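The Great Sauce Splat: when a robot squeezes wrong

Hi! I'm Wilfredo, and I help robots learn kitchen jobs. My favourite lesson this year was a messy one, so I'm going to tell you all about it (maybe don't read it right before lunch).
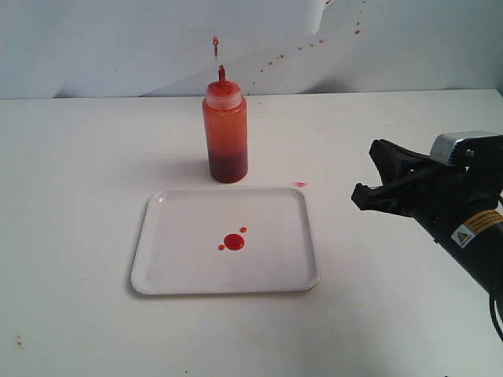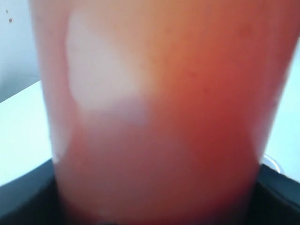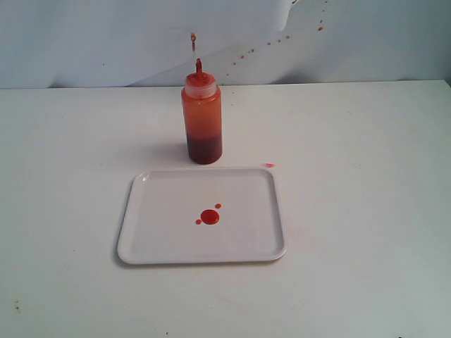
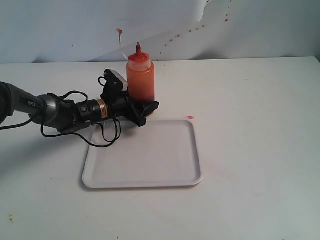

Joltden Robot Club, Junior Pages

So, the job was a sauce bottle. Sounds easy, eh? Pick it up, tip it over, give it a gentle squeeze over the white tray. You've probably done it a million times with a hot dog in your other hand!

Have a look at the wall, though. See the trail of little orange-red dots going up on a slant? Sauce is meant for the tray, and a wall is a pretty bad place for it. There's a red smear on the table beside the tray, too.

We call that a fault. A fault is when a machine does something we didn't want it to do. My friend Dimas Oei went through our notes on Thursday and found 17 squeezes marked "too hard". Your fingers can feel a soft bottle start to squish, and you ease off without even thinking. Our robot closes its grip by following numbers, and our numbers were too big. Oops, my mistake!

What did we do? We stopped the arm first. Then we picked a smaller number and made a new rule: the nozzle has to point down before any squeezing starts.

One more thing, and it's a serious one. If you ever visit a robot, keep your hands well back, even when it's sitting still. An arm can start moving without any warning. Ask a grown-up to stop it before anybody grabs the paper towel.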